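Parcel Packing Bench: Project Report

For our July project my group picked the mailing bench at Kustach, the small parcel shop near campus. I wanted to know why soft courier bags are such a pain to weigh and scan compared with boxes, and wow, I had a lot to learn! We got 30 bags to work with and a 40 minute slot each afternoon. The label on the scanner column asks for the waybill side up, so that became our main rule (I broke it more than once).
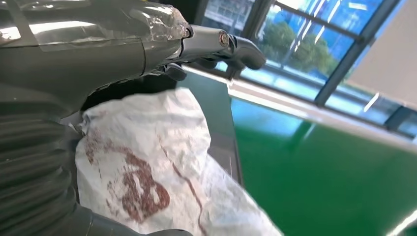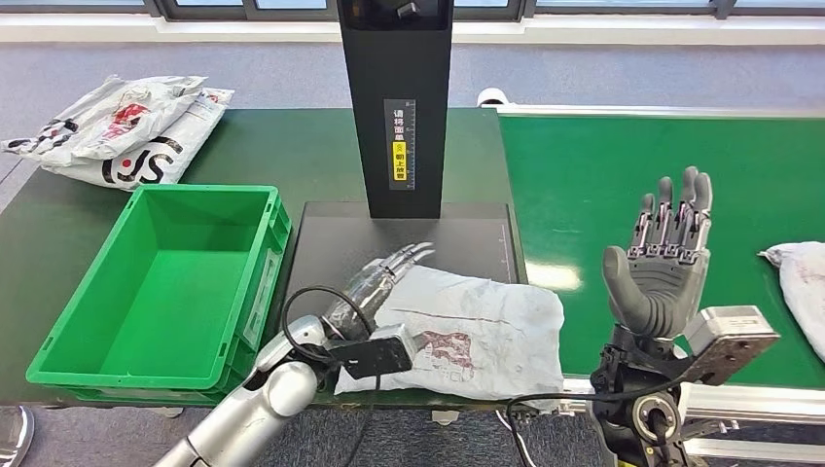
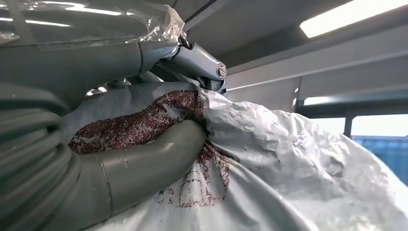
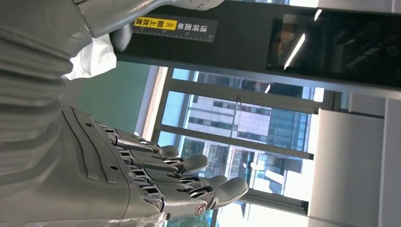

White plastic bags at the scanning bench. The second picture shows a parcel on the black plate, with the green crate to the left.

The bags wrinkle everywhere, and a fold across the waybill was enough to spoil a scan. In my first batch 14 bags needed a second try. Smoothing the plastic flat from the middle helped a lot, and so did keeping the crate close by so I wasn't reaching across the bench all the time. Next term I'd like to try the thicker Vermeulen bags and see if they crease less.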